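Open day at the Kpodo workshops, Rodville

I'd been meaning to go to the Rodville open day for years and I finally made it this time, on a bright, blowy Saturday in May. I went for the baskets, really. Cecilia Asamoah has been going on about them since Christmas, and she was right!

You come in past the loading doors and the first long room is all weaving. Kobina Aryee was finishing a rim when we arrived, and he let me try a few turns of it. Mine came out like a bird's nest. He undid it very kindly and carried on. They sold 200 baskets last year, most of them to people who had simply walked in and fallen for one (I can see how).

Next door is the toy bench, run by Ohemaa Frimpong. Blocks, skittles, little carts, all painted in good plain colours. I could have stayed there all morning, and my niece very nearly did.

Then across the yard to the room where the two crafts meet, with the coloured cubes and a wicker basket to put them in.

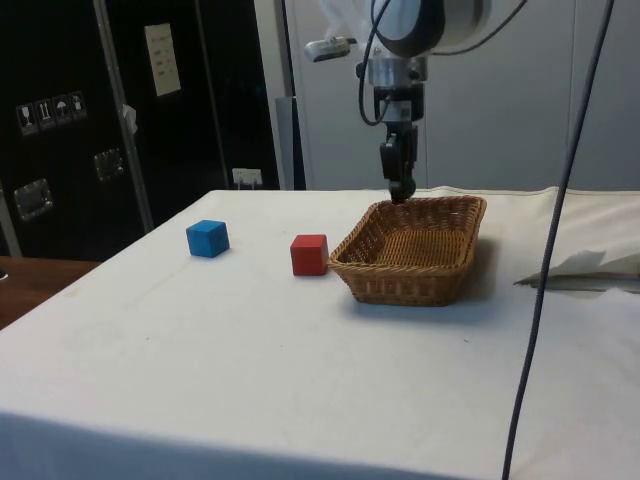
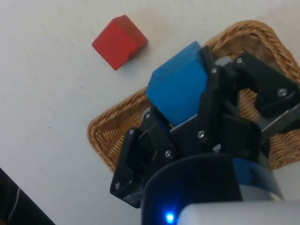

Red and blue wooden blocks with the woven basket.

I love that pairing, strong colour next to all that tan weave. Ohemaa says the red is the one children ask for, though I'd take the blue. The rims are worth a close look too, if you can find a stall with some elbow room.

Tea was in the old drying shed, with ginger cake, and I went back for a second slice. We missed the dyeing talk by ten minutes, so that's first on the list for next time. Parking is in the field behind, and wear proper shoes!

Rodville Days Out | Write to Dzifa Dramani, PO Box 1225, Rodville | Back to top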